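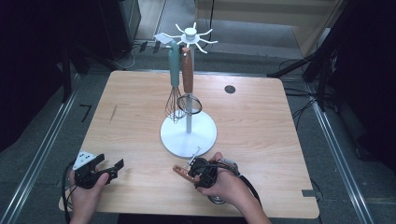 Friday, April 16, 2021

So my Jikitz pair showed up last week, and I've been putting off writing this because I wanted a good few evenings with them first. For anyone new, Jikitz is the handheld gripper kit from Skoncombe: you hold one in each hand, do a chore with them, and the recordings go toward teaching a robot arm the same chore. I paid for the two-hand set, and yes, it hurt a little!

My test chore is kitchen tools on a hook stand. A whisk and a little strainer, hang them up, take them down, again and again. The whisk is easy (nice fat handle, lots to grab). The strainer is a pest. It wants to spin the second you let go of it, and I needed 15 tries before I had four in a row I'd keep.

What I like: the fingers close smoothly and the setup guide is short. What I don't like is the cables. They tug at my wrists whenever I reach across, and after 300 takes I was pretty grumpy about it. I had the Watach set on loan in September and the grip on that one was softer, but it lost track of my left hand constantly, so I'd still pick these.

Campbell is the bigger kit in the range and I'm tempted, but my wallet says no. Next up I'm trying spoons, and maybe a ladle if I can find ours.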